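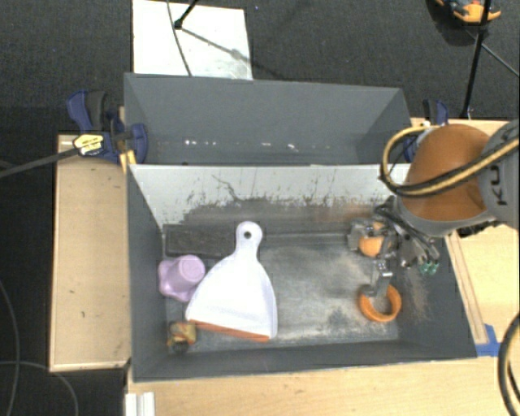 Fig. 4. White dustpan in a gray bin, handle toward the back.

4. Emptying and Cleaning Your Stenusis Canister Vacuum

The Stenusis holds more dust than you would like to know about. Empty it when the level reaches the 80 percent line on the canister. The line is printed in red. People still miss it.

1. Switch off the vacuum and pull the plug. Both.

2. Press the release tab and lift the canister straight up. If it sticks, wiggle it. If it still sticks, you are pressing the carry handle.

3. Hold the canister low over a trash bag and open the bottom flap. Outdoors is best, upwind is better.

4. Tap the side with your palm. Do not bang it on a fence post, a sink or a spouse.

5. Sweep up what missed the bag. Any dustpan with a soft front edge will do, and yes, we know you bought a vacuum so you could stop owning one.

6. Take out the foam filter and rinse it in cool water until the water runs clear. Squeeze, don't wring.

7. Let the filter dry for 20 hours. A hair dryer will shorten this to no filter at all.

8. Refit the filter, ribbed side down, and push the canister in until it clicks.

CAUTION: Never run the vacuum without its filter. The motor will breathe everything you just cleaned up, and the warranty does not cover its feelings or its bearings.

NOTE: Replacement filters are part no. 349, sold in pairs. The lid gasket is a separate part and has its own page in Section 7.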